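A dropped part should stop the robot

In February one of our arms at Brorkbridge let go of a block halfway through a move and carried on. It went to the drop point, opened its empty fingers, went back and did it again. The log recorded 70 good cycles. The true figure was 8.

The fault was a worn finger pad, cheap to replace. My complaint is with the program, which took a closed gripper to mean a held part. Jennylyn Yap found the loose blocks on the floor when she came in at seven in the morning, and one of them was under the foot of the Rikau frame.

I think any cell that lifts things should check its grip after the lift and again before release, and stop if either check fails. Deolinda Vilela, who writes most of our routines, says this costs 2 seconds a cycle and that people will switch it off. She may be right about the people. Over 500 cycles it does add up, but we lost a whole morning sorting out which results to throw away.

The Nanayakkara cell has had both checks since March and stops more often than it did. I would sooner have that than a clean log I can't trust.

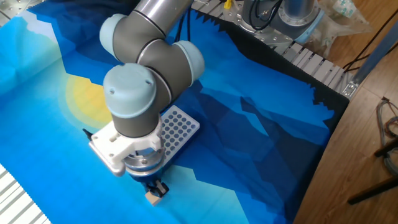
Should the arm restart by itself after a failed grip check?
It should stay stopped until a person has found the dropped part and cleared it.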